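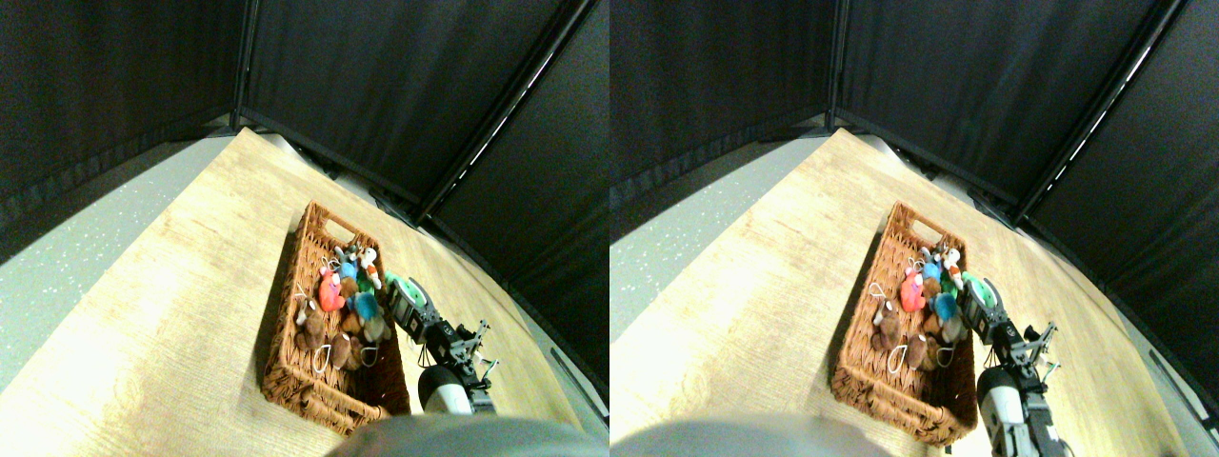
I'm a bag charm person now. I held out for ages, and then my niece clipped one to my tote and that was the end of it. So this month's tidy-up corner goes to the little guys – the plush keychains, the pom-poms, all the fuzzy stuff that ends up in a drawer with its strings in a knot.

My vote is for a basket. A plain wicker one, the long kind with a hand-hold cut into the end, set on a table where you'll walk past it. I tried a lidded box from the Allon shop first and forgot I owned half of what went in! With a basket you grab one on the way out the door and drop it back when you get home.
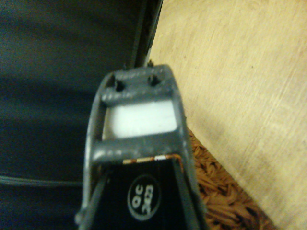
Gray metal, a white pad and a round label on the black panel.

A few of you wrote in after the last issue asking how to keep the loops from tangling. I lay mine in with the loops facing up and the heavier toys at the bottom, and I unclip any metal rings first (they go in a jam jar). The thin elastic cords are the worst of the lot, so if one has stretched out I snip it and tie on a bit of ribbon from the Rajput fabric counter in Butarbridge.

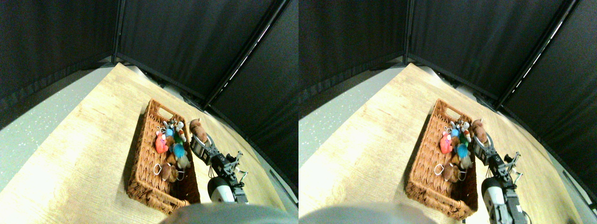 I also don't sort by color anymore. I did it once, all very pretty, and it lasted until supper. Pink next to brown next to blue is fine, and it's more fun to dig through anyway. What I do now is a quick shake-out every July – basket upside down over a towel, a wipe inside with a damp cloth, and anything I haven't carried in a year goes in the swap bag.
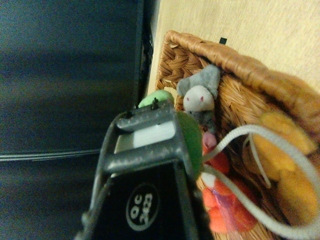
Mouse at the top, mustard yellow on the right, and that white cord looping over the pink and yellow toys.

Speaking of swaps, the Ovau table is back next month, from 2 in the afternoon. Last time we had 128 charms change hands and I came home with more than I took, so please come and relieve me of a few. Clean ones only, and do check the seams before you bring them!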